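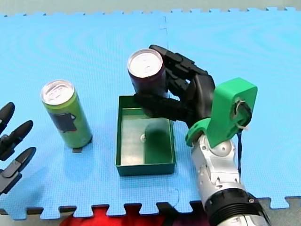 Guides > Acting > Voice and Text > Learning an accent for a role

How to learn an accent for a part when you have 16 days and no coach

This is the plan I use when a theater can't pay for a dialect coach, so, most of the time. Last used it for Birkett, a two-act thing set in a made-up fishing town called Pullell, where the director wanted everyone to sound like they came from the same three streets. Had 16 days. It went ok. Writing it down fast before the next one starts.

What you need

- your script, single sided so you can write on the back
- something that records. Phone is fine
- headphones, the closed kind
- two pencils, different colors
- a wall

Step 1. Pick one speaker

One. Not a region, a person. Look for an interview, oral history, local radio call-in, anything where they're talking and not performing. Same age range as your character if you can get it. Want at least 11 minutes of them, mostly uninterrupted. Don't use another actor doing the accent, you'll copy their mistakes and add yours.

If the place is invented, like Pullell, agree with the director on a real place to borrow from and get everybody in the cast the same recording. Do this before the read-through. We did it after and lost most of a Wednesday to arguing.

Step 2. Listen without talking

First two days, no imitating. Play it while you cook, walk, whatever. Then once sitting down, eyes shut, and write answers to these:

- where does the voice sit? front of the mouth, back, nose, chest
- is the jaw loose or held
- do the lips do much
- what happens at the end of a sentence, up, down or flat
- what noise do they make when they're thinking. "Um" is different everywhere

The thinking noise matters more than you'd expect. It's the mouth at rest. Get that right and half the vowels move on there own.

Step 3. Find the tune

Hum along with the recording. No words. Thirty seconds at a time, pause, hum it back. Record yourself humming, play both. Feels stupid, do it anyway.

Then mark where they lean on words. Some speakers go louder, some go longer, some jump in pitch. Figure out which one yours does and write it at the top of page one.

Step 4. Sounds, short list only

You'll find charts online with forty rows. Skip for now. Make a list of the sounds that are different from how YOU talk. Usually six or seven of them. Mine for Birkett:

- r after a vowel (car, heard, north)
- the vowel in goat
- the vowel in face
- t in the middle of a word (water, better)
- l at the end (full, well)
- -ing

For every one, pull three words out of the recording and say them right after the speaker. Then three words out of your script. Back and forth till the script words stop sounding like you.

Step 5. Mark the script

Pencil one: circle every place a list sound shows up. Pencil two: underline the stressed word in each line, going by the tune from step 3 and not by how you'd say it normally.

My part was 1,537 words and this took an evening. Don't respell the lines phonetically. You'll end up reading the spelling. If one word keeps tripping you write it on the back of the page.

Step 6. Drill, short and often

Ten minutes, three times a day. An hour in one go just tires the jaw and you get sloppy. My order:

1. thinking noise, a few times
2. hum one sentence from the recording
3. say that sentence
4. one circled sound, ten script words
5. one speech from the play, slow, then at speed

Warm up first. Lip trills, tongue out and around, yawn. If your throat hurts stop, you're pushing the sound from the wrong place. Water, rest, try again later at half the volume.

Step 7. Talk in it off script

From day six or so. Order a coffee. Describe your kitchen. Complain about the bus. The script is the easy part, you've circled it. It's when you're upset or fast or improvising around a dropped cue that your own voice comes back.

Angry scenes and shouting go first. Practice those lines at full volume at least twice before tech, somewhere with no neighbors.

Step 8. Check it in the room

The Wastodach seats 270 and swallows consonants. What sounded great in my living room was mush from row M. Ask someone who doesn't know the play to sit at the back, and have them repeat lines to you. If they can't, pull the accent back. Clear beats correct. Drop your strongest sound change by a third and keep the tune, people still hear the accent from the tune.

Step 9. Keep it through the run

It drifts. Usually gets bigger. Listen to your original speaker for two minutes before every half hour call. Record one show a week from your dressing table speaker and check against the list in step 4.

Common problems

Sounds like a cartoon: you're hitting every circled sound equally hard. Unstressed words should nearly vanish.

Keeps sliding into another accent: two of them share a sound and you're crossing over on it. Find the sound, then find one line where you never slip and use it as a key line before entrances.

Fine alone, gone with scene partner: you're matching them. Normal. Run lines together in accent but talking about nonsense, five minutes.

Names: check how locals say every place name in the text. We had Tradport in there with two pronounciations till opening week. Pick one, tell stage management, put it on the callboard.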